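Warum stehen Teller im Ständer?

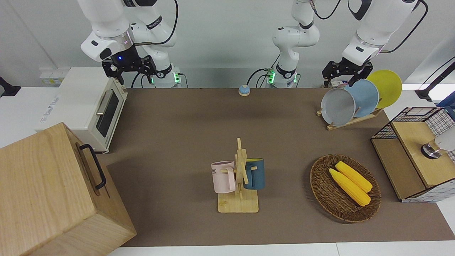 Ein Tellerständer mit drei Tellern: grau, hellblau, gelb. Links davon zwei Tassen am Tassenbaum.

Teller abwaschen, Teller stapeln, fertig? Lieber nicht! Zwischen zwei nassen Tellern bleibt das Wasser nämlich gefangen. Es kommt keine Luft dran. Und ohne Luft trocknet fast nichts.

Hochkant geht es viel besser. Das Wasser läuft nach unten - das macht die Schwerkraft, ganz umsonst. Den Rest holt sich die Luft. Winzige Wasserteilchen lösen sich und schweben davon, unsichtbar. Das heißt Verdunsten. Warme Luft hilft dabei, Wind auch.

Und die Tassen?
Die hängen am Henkel. Ein Tassenbaum hat einen Fuß, einen Stamm und kleine Zapfen als Äste. Braucht wenig Platz. Der Fuß muss breit genug sein, sonst kippt der Baum um. Deshalb auch: erst links eine Tasse, dann rechts eine. Wie bei einer Wippe! Hängt alles auf einer Seite, wirds wackelig.

Probier es aus
Du brauchst 4 gleiche Teller, am besten aus Plastik, und einen Ständer. Alle kurz unter Wasser halten. Zwei stellst du hochkannt in den Ständer, zwei legst du aufeinander. Dann warten. Nach dem Mittagessen nachschauen: Welche sind noch nass? Mit dem Finger fühlen, auch in der Mitte.

Holz mag übrigens keine Pfützen. Es saugt Wasser auf und kann sich verbiegen. Also nach dem Versuch kurz drüberwischen - Lappen reicht.

Kinderseite Belora, Küche und Haushalt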